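Werkstattbuch, August
von Branislav Sýkora
3 Kommentare · 100 mal geteilt

Vormittags weiter mit den Schalen für die Leuchte Bimaddale. Stand: Der cremefarbene Ton ist freigegeben, die Krümmung nicht. Zelenák möchte sie »etwas ruhiger«. Habe nachgefragt, was das in Millimetern heißt. Antwort steht aus, vermutlich ruhig.

Material: die alte Platte von Drirkik, Rest vom Frühjahr. Lässt sich anständig formen, solange man sie nicht zu lange im Ofen vergisst. Erster Zuschnitt vergessen. Liegt jetzt als Untersetzer unter der Kaffeemaschine und macht sich dort besser als als Lampe.

Zweiter Zuschnitt: Form vorgewärmt, langsam abkühlen lassen, Kante danach mit feinem Papier gebrochen. Die Unterkante hat eine leichte Welle, mit dem Finger spürbar, mit dem Auge nur, wenn man es weiß. Ich weiß es jetzt leider. Beim Hochkantstellen kippt das Teil natürlich, wie alles Gebogene mit schmaler Kante. Also immer an beiden Enden halten, oben und unten, und nicht in der Mitte drücken — dort bleibt sonst eine matte Stelle, die kein Polieren mehr wegbringt. Bitte auch die Kollegen, die »nur mal kurz fühlen« wollen.

Kosten bisher 1.929, Budget 2.000. Vom Rest kaufe ich Schleifpapier und einen Trostkuchen.

Todunow hat angerufen und will wissen, ob die Schale auch in Grau geht. Sie geht in Grau. Sie geht auch in Grün. Habe Grau gesagt und das Thema damit beendet, glaube ich.

Nachmittags Sichtprüfung auf Verzug, Teil senkrecht, einmal gegen helle Fläche, einmal gegen dunkle. Gegen Hell sieht man den Umriss sauber, dafür verschwindet bei diesem Ton die halbe Oberfläche. Gegen Dunkel umgekehrt.
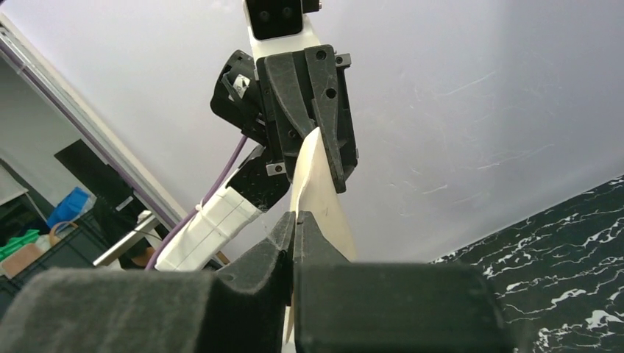 Für die nächste Runde die Form unten etwas länger machen und den Überstand erst nach dem Abkühlen absägen, dann sollte die Welle im Abfall landen. Materialstärke bleibt. Wer die gute Zwinge hat: zurück an den Haken, ich frage kein drittes Mal freundlich.

Offen: Muster Grau, Antwort Zelenák, neuer Untersetzer.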